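29 Nov 2025

Third day on the honey stain and I think I finally have something I'd put in front of the Parkerach people. Writing it down before I forget which jar was which (again).

Background for anyone picking this up cold: they want drawer fronts in a warm orange-tan that sits well next to pale streaky cabinet faces, and the October batch came out way too red. I blamed the Cunha dye at first. Wrong! It was the sanding. I'd stopped at a coarse grit on half the boards and they just drank the color, especially at the ends.

So today I went back to the same offcuts, took them all down to the same grit, raised the grain with a damp rag, let them sit, knocked it back by hand. Then the Enach oil base with the dye at 13 drops to the jar, wiped on, left 20 minutes, wiped off. One coat. The second coat is where it was going red on me, so I'm leaving that alone for now.

Shop was at 94 percent of what the heater is supposed to manage, whatever that dial means, and the boards still took forever to stop feeling tacky. I moved them up near the window and that helped a bit. Next time I'm doing this in the morning.

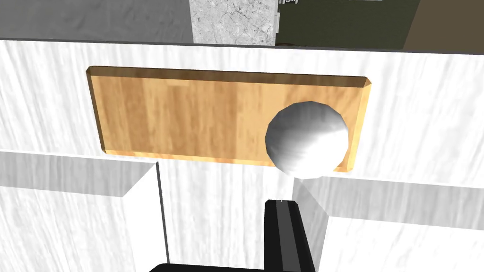
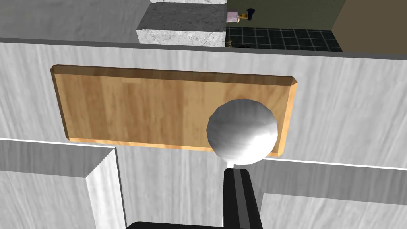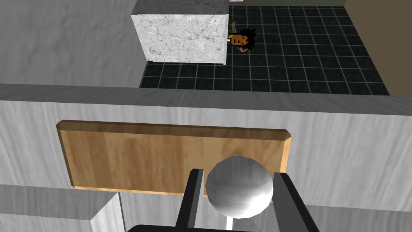 Renders, honey wood against the pale streaky finish. Silver knob in the first one.

The bevels are still my problem child. End grain soaks up more than the face does, so you get a dark stripe right where you don't want one. I tried a thin wash of sealer on the ends only, brushed on with one of the cheap little brushes, and it came out a lot closer. Not perfect on the left end of sample C, I got sloppy and some of it ran onto the face. Sanded that one back and will redo it.

Also tried paste wax over the oil, just on the scrap. Love the feel, hate how it shows every fingerprint. Skip it unless they ask.

Things to order from Astmont: more of the fine discs (we're down to the last sleeve), lint-free rags, two more quart jars with lids that really close. The order for the full run is over 2000 in materials already so please check the shelf before adding to it!

Samples A, B and D are on the drying rack with tape on the backs. Please don't stack anything on them until I've had a look at the color in daylight.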